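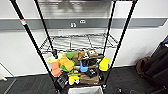

July, late evening

My wrists hurt today, and my supper was bread and tea again. Since this morning I have been teaching the arm to tidy soft toys and sponges from the shelf into the bin, or I should say I have been doing it myself, with the two handles, while the machine keeps a record of how I do it. We are at 46 good ones for the day. Kojo Nyarko wanted 57. He was polite about it.

The first hour was bad. I was moving too fast, like I do at home when visitors are coming, and Kojo stopped me and said that the robot will learn my hurry also. So I must reach slowly, close the fingers, wait a little, lift, and only then go back. It is a strange way to pick up a sponge. A sponge is not easy, by the way. When I close too much it becomes thin in the middle and jumps out, and when I close too little it stays behind and I lift only air. The big orange one I dropped four times before lunch. After lunch I took it by the short end and it was much better, but I forgot to write down which recordings were the old way and which were the new way, and I had to go through them all again with Emis, who has patience but sighs.

The lowest shelf is the hardest place. The poles are in front of everything and I see only what the head camera sees, so I lean my own head to the side like a bird and of course this changes nothing. Emis laughed at me. But she does it too, I have seen her.

I asked why we cannot use the middle shelf, where there is plenty of room and the light is good. Kojo said that the people in Brimutstead did their part on an easy shelf, and the arm learned it quickly, and then it could not do a low one at all. They had 3354 recordings and the plan says 4000 for both places together. I made the subtraction on the back of my bus ticket and then I wished I had not.

In the afternoon we tried the other method, where you hold the arm with your own hands and guide it. I like this more. You feel how heavy it is, and it goes where you go. My mother taught me to roll dough like this, standing behind me with her hands over mine, and I thought of her the whole time. Only, my sleeve comes before the camera in this method, and Kojo says half of them may be not usable. I will wear short sleeves tomorrow.

One small thing I want to keep. Near four o'clock they let the arm try alone, with what it has learned up to last week. It went down to the yellow toy, very slowly, and it stopped a little before closing, and waited, and then closed. That waiting is mine - I do it because I am afraid to miss. Agbenyega from the office was passing and asked if it was broken. I said no, it is thinking, but I knew where it came from and I felt a little ashamed and a little proud.

Kojo will ask Gretisix for softer finger pads. Until then I must squeeze less.

I must still wash my blue shirt, and call my sister before she sleeps. The handles tomorrow at half past eight.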